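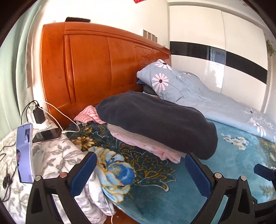 Wolov Reading Project: report for the spring term

To: Elżbieta Sowa, Trillier Fund
From: Silvia Michalík, project coordinator

This covers the period from the end of the winter break to May. Spending is reported separately on the form you sent.

Enrollment
We started the term with 16 children in the Saturday-style catch-up group at Rornelow Hall and finished it with the same number, although not all the same children. Two families moved out of the district and their places went to the next names on the waiting list. Most of the children are seven or eight. The oldest is 12 and is taught separately by Čestmír Kuruc for the first half of each session, then joins the others for reading aloud.

Teaching
We dropped the mixed worksheets we used in the fall and went back to a single phonics course taught in order. The worksheets came from several places and did not agree on how to teach the long vowels. Children who had missed a session could not tell where they were. With one course, a child who has been away is given the missed pages and a teacher sits with them at the start of the next session.

Spelling is now dictated every time. The teachers were not keen on this at first and neither were the children. Branislav Vrabec keeps the dictation books and marks them the same evening. He reports that letter reversals are down in the younger group but that endings (-ed, -ing, -es) are still weak across the board. We will spend the first part of next term on those.

Handwriting has had less time than planned. It was meant to take up the last part of each session and in practice it was the thing that got cut.

Reading at home
Parents sign a card each time they hear their child read. We collected the cards at the end of term and the total was 571 signed readings. A few families account for a large share of that, and three cards came back nearly blank. Ľubomír Vlček has called those parents. One works nights and has asked whether an older sister can sign, and we have agreed.

Staff training
Four teachers attended the two-part course on teaching blends. The second part overlapped with the first and I would not pay for it again. The money set aside for a summer course would be better used on classroom observation, with each teacher watching a colleague and being watched. Please let me know whether the terms of the grant allow that change.

Books
The Huang readers arrived late, in week 2 of the term, and one box was the wrong level. The supplier exchanged it. We still need more copies at the lowest level, where children currently share.

Next term
Sessions will start at 9:30 instead of 10:00 to give handwriting its time back. Testing is planned for the third week, using the same word list as last September. I will send you the results with the next report.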